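Review: Jeso, the customs and tariff lookup tool for small exporters
by Lucía Echevarría
4/27/20

I sell dried fruit and spice blends to shops in 9 countries, and until this winter my whole system for working out duties was a spreadsheet, a folder of bookmarks and a lot of hoping.
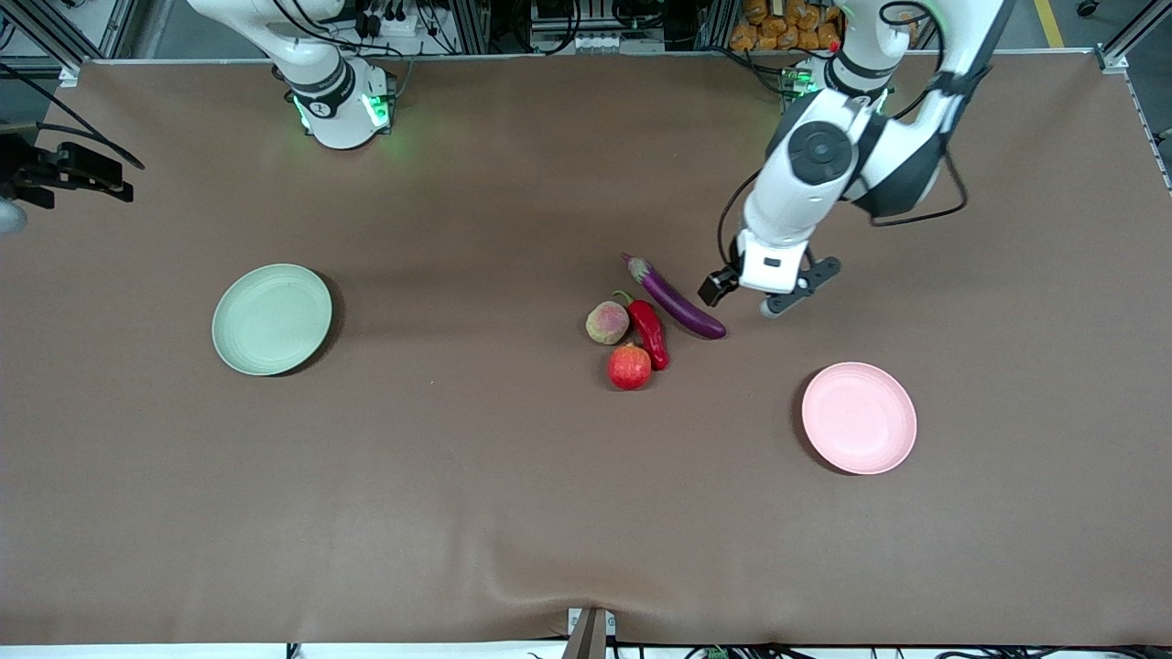
So when a buyer I work with at Iglesias told me they had moved all their trade paperwork over to Jeso, I signed up for the trial the same evening. I've been using it since December and I'm a fan!

The idea is simple enough. You type in what you're selling, where it ships from and where it's going, and Jeso gives you the likely product code, the duty rate, any trade agreement that might lower it, and the papers you'd need to claim the lower rate. The last bit is what sold me. Plenty of free sites will give you a rate, but rules of origin are where I used to lose whole afternoons (is a spice blend still "from" a country if two of the spices came from somewhere else?), and Jeso walks you through it with plain questions and shows the text of the rule next to each one.

I ran my full product list through it over one long weekend, 1,077 lines counting every jar size and bag size. Most of them matched on the first try. The blends needed more work, and I ended up sending a handful to my customs broker to check. She changed two of them and was happy with the rest, and she's not an easy woman to please.

The side-by-side view is my favorite part. You pick one product and up to 10 destinations, and it lays out what a buyer in each place would pay once duty is added. I had written off one market completely as too expensive, and there it was near the top of the table, thanks to an agreement I'd never heard of. My first pallet for that buyer is booked — a small one, but still.

I tried Benero too, back in January. It has nicer charts and much better currency tools, and if you're a bigger company with a finance person you might well prefer it. I found it slow for everyday lookups, and I couldn't see where its rates came from. Jeso puts a source and a date under every figure.

Some grumbles. Search is fussy about spelling, so "chile" and "chili" bring up different lists. The certificate templates download as locked files, and if you need to fix an address you have to go back and start the form again. Help is by email only, and my replies took anywhere from an hour to three days. There's also no proper phone version yet, though the website just about works on mine if I turn it sideways.

The small business plan allows 1,502 lookups a year, an odd number that I've come nowhere near using up. Saved products don't count against it when you open them again, only new searches do.

Mudalholm, the company behind it, sends out a short monthly note on rate changes, and I read it with my coffee. Last month's had a really clear piece on transit rules for goods that change trucks at a border. You can get the note without paying for the tool, so I'd start there if you're curious, then take the trial when you have a quiet week to load your products in.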